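About Mamivell

Mamivell is an email marketing agency for small online shops. We write, build and send newsletters, order emails and win-back campaigns for retailers who don't have a marketing department of their own. We have been doing it since May 2014 and we don't offer anything else. If you need a website or search ads, we can pass on a name.

How we started

Lesia Onyshchenko ran the mail-order side of a garden supply shop in Lovham for six years. The shop had a list of 2326 customers and wrote to them twice a year, mostly to announce the Christmas hours. She began sending a short note every second week, with one product, one bit of advice and a link. Orders picked up, and two neighbouring shops asked if she would do the same for them. By the following winter she had left the shop and rented a desk above the bakery.

The business was called Horobets Mail until 2017. People had trouble spelling it over the phone, so it became Mamivell. The older name is still on our invoices, as the registered company is Horobets Pty Ltd.

What we do

Most clients come to us with a list they have neglected. The first month goes into cleaning it up. We take out dead addresses, check that everyone left on it agreed to be there, and set up the sending domain properly. This is dull work and some clients would like to skip it. We don't let them.

After that we agree on a calendar. A typical shop sends two newsletters a month, plus the automatic ones – the welcome, the abandoned cart, the reminder to reorder. We write all of it in-house. Clients see every email two working days before it goes out and can change whatever they like.
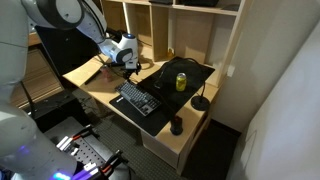

Skuvthorpe, a tea and coffee retailer that has been with us since the second year, told us at our last review that they had expected to lose half their subscribers when we cleaned the list, that they lost 400, and that sales from email went up anyway. They also said our first subject lines were too clever for their customers, and they were right about that. We write plainer ones now.

What it costs

We charge a flat monthly fee based on the number of emails, with no percentage of sales. There is a three-month minimum, then you can leave with 29 days' notice. Your list and your templates belong to you and go with you. We will export everything in a format your next provider can read.

What we won't do

We don't buy lists or rent them, and we don't work with clients who do. We won't hide the unsubscribe link in pale grey type. We also turn down countdown timers that start again when you reopen the email, although we are asked for them most months.

Where we are now

There are seven of us, four in the Lovham office and three working from home. We have sent campaigns for 286 shops so far, selling everything from wool to boat parts. Lesia still writes the first welcome email for each new client herself.

The office is open from 9 to 5 and the phone is answered by whoever is closest to it. Parking is at the back, off the lane. If you'd like us to look over your last three newsletters, send them through the contact form and we'll reply with notes inside a week – there is no charge for that.

Page last updated 2 Jul 2022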